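Projects > Textile Reuse > Reports > Progress to funder

Skoneck Clothing Repair and Reuse: progress report, August

The Leite workshop opened at the start of the grant period and has run through the summer without a break. Work so far has gone into sorting, mending and passing on donated clothing, mostly casual wear and children's clothes. Plarance continues to supply thread, zippers and patches at cost under the agreement we reported last time.

We set a target of 1000 garments for the year. Intake is on track, but finishing is behind. Mending takes longer than we budgeted, and knitwear with worn cuffs is the slowest group. 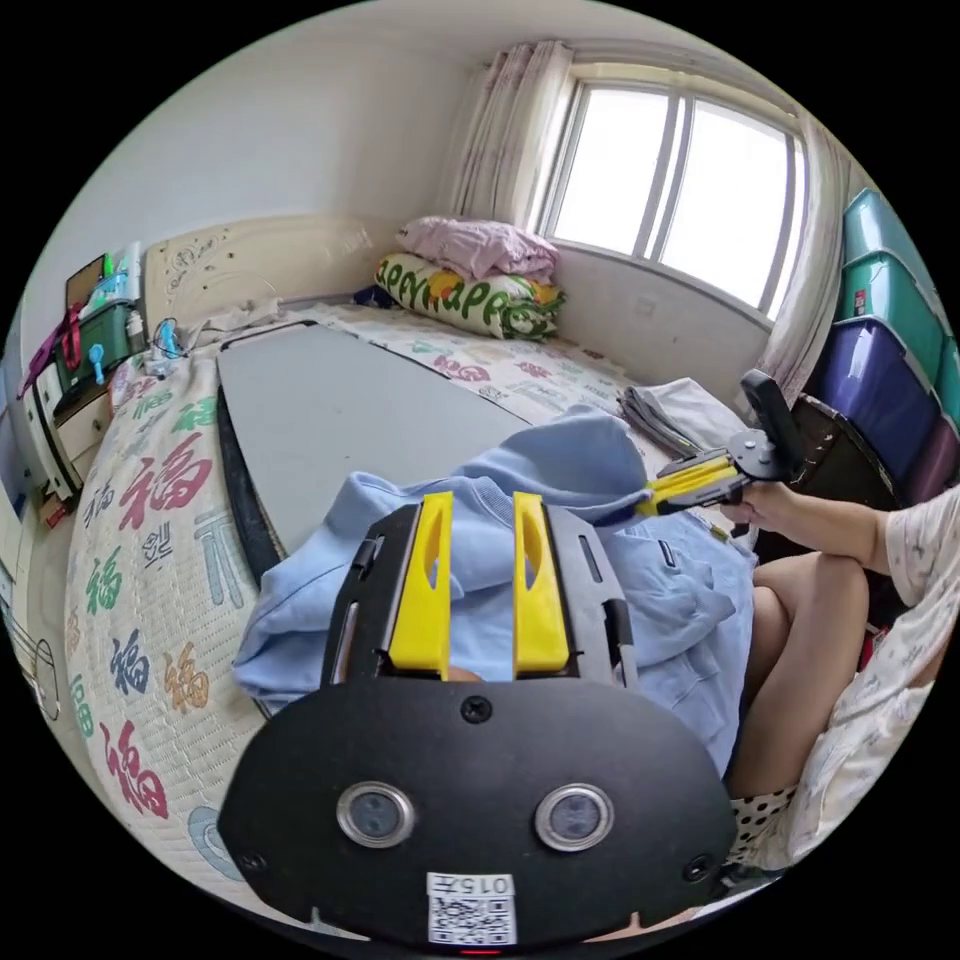
Two changes were made in response. Knitwear is now held back and done in batches, and anything needing more than 50 minutes goes to fabric recycling unless a household has asked for it. The second sewing machine was serviced and is back in use.

Spending is within budget except for rent at Leite, which rose in the spring. We moved money from the printing line to cover it and do not need extra funds this year. The evening mending class had five sessions and was full each time. We would like to repeat it in the fall.

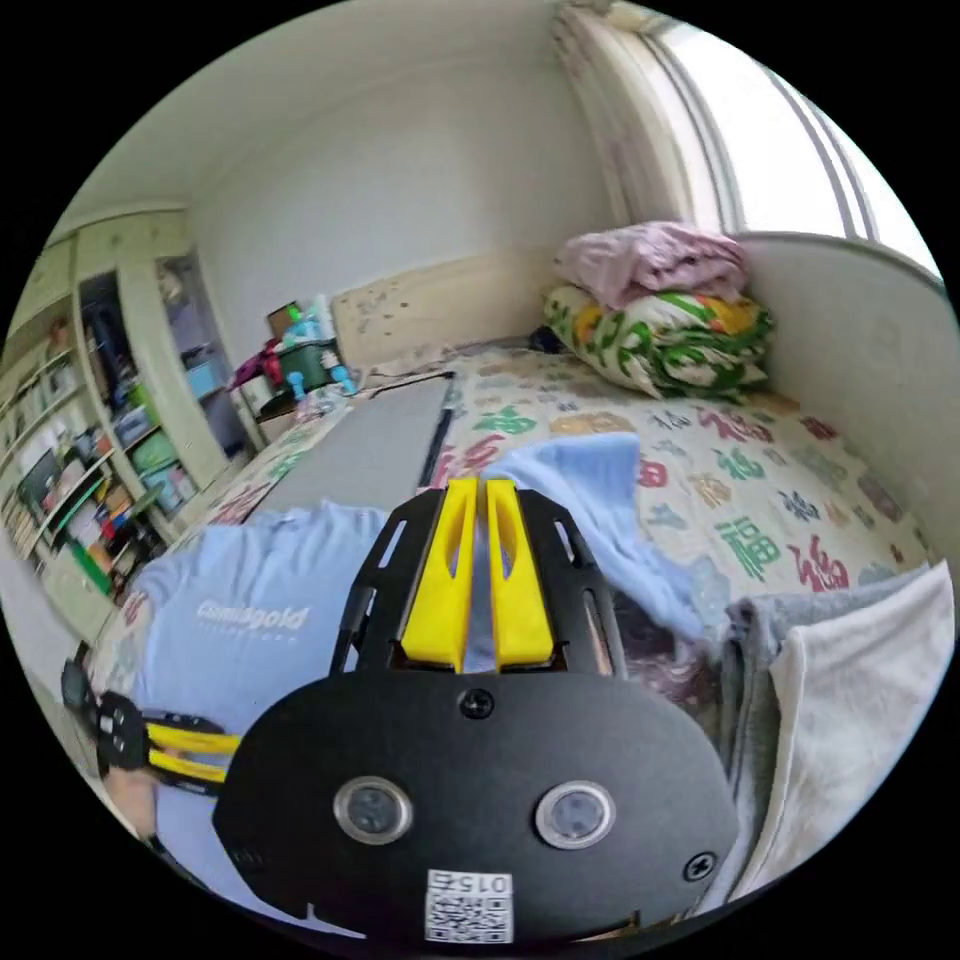

A household in Briko wrote that the clothes came back clean and well mended, but that the wait was too long with school about to start. They asked if children's items could be moved to the front of the line. We have agreed to try this from next month and will report on it.

Still open: the storage lease, and a replacement for the pickup point in Briko.

Related items
Plarance supply agreement, summary
Leite workshop: opening hours
Skoneck mending class, fall sign-up

This site uses cookies to remember your settings. Accept / Manage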